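Teaching With My Own Hands

I came home on Friday with tired wrists and many thoughts, so I make some tea and write them down before they go away.

Since February I work a few evenings per week on demonstrations for robots. My colleague Etenesh Bogale found me this job. She said to me: you are patient and you have steady hands, you will be good. I was not sure about the second part. I studied translation, not engineering, and before this winter the only machine I had ever taught something was the old bread maker of my aunt.

The first weeks I did it by remote control. I sat in the office in Amdale in front of a screen, with one controller in each hand, and moved two arms which stood in the next room. The task was to fold a towel and put it on a shelf. It sounds easy. But there is a small delay, and you do not feel the cloth. When I pulled too much, I saw it only when the towel was already on the floor. My first good fold took me 73 tries, I know this number because the program shows it in the corner, and I looked at it more than was healthy for me.

After this they moved me to the other way, with the gripper in the hand. Now there is no arm at all. You carry the gripper yourself, you do the work in a normal house, and the cubes with the black and white patterns tell the computer where your hand was in the space. Later the robot should learn from this. I like this way much more. When something is heavy, I feel that it is heavy, and my body knows already what to do.

What I did not expect is how strange your own movements become. At home I take a cup without one thought. With the gripper I must decide: from which side do I come, how wide do I open, when do I close. Lu, who checks the recordings, wrote me in the first week that I "hesitate in the air". He was right. I came near to the object, stopped, corrected a little, stopped again. If the robot learns from me, it will also learn to be shy.

So I practiced in my kitchen with a pair of salad tongs – my husband found this very funny – until I could take a spoon from the table in one movement.

This week we were in the house on Gornel Street, which has the stairs.

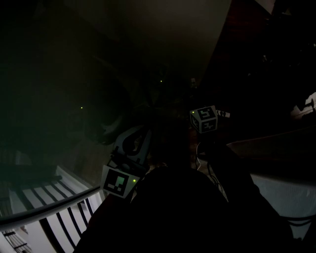 On the stairs with the gripper, lights on green.

Stairs are a separate subject. On a table you have everything in front of you. On stairs your feet need your attention too, and the cables have their own opinion about where they want to hang. I learned to stop on a step, stand well, breathe out, and only then begin the next movement with the gripper. Between the movements I keep one hand free for the rail when I can. It is slower, but Lu prefers slow and clean to fast and broken, and me too.

The light was the other problem. The patterns on the cubes must be readable for the camera, and in a dark corner this does not always go well. You can hold the gripper perfectly and the recording is still thrown away. That evening we planned 60 recordings and I do not know yet how many of them will stay. Lu will send the list on Monday morning, as usual without any comment, only the numbers.

In total I have now 242 accepted demonstrations. Etenesh has many more, but she started in autumn and she has also longer arms, which helps with the high shelves.

My mother asked me on the phone if I am not afraid that the robot will take my work. I told her that for the moment it cannot put a towel on a shelf without my help, and that she should ask me again next year. She wanted to know if it could learn to iron. I promised to ask, and I have forgotten it already two times.

Next week we return to the kitchen tasks, with 3 new kinds of lids. I have seen one of them and I do not like it. It has a small clip on the side that even my fingers do not open at the first try. I borrowed it for the weekend and it is now on my desk, closed.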